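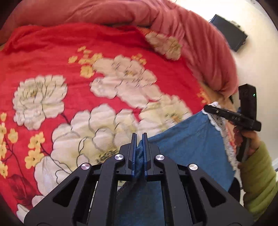

Blue cloth on the bedding.

Home Older posts Newer posts About Contact

I've been reading about thread count again, which is a bad sign for a Saturday. Lumar want £468 for a duvet set and their selling point is one big number. Zomanex have a bigger number and charge less, so make of that what you will.

My trouble is that I can't find out how anyone does the counting. Twist a few thin threads together, count each strand, and up goes the figure. I wrote to both shops in September. One sent me a discount code and the other sent nothing.

The review site I used to trust has 3881 ratings for the Lumar set, nearly all glowing, and most seem to have been written in the first week. Come back after a year of washing and tell me then.

Meanwhile the 2 plain sheets I bought off a stall at Markow have no number on them anywhere. They cost very little and they've lasted roughly 3 years so far. One has gone a bit thin at the foot end – I'll turn it round and see if it does another winter.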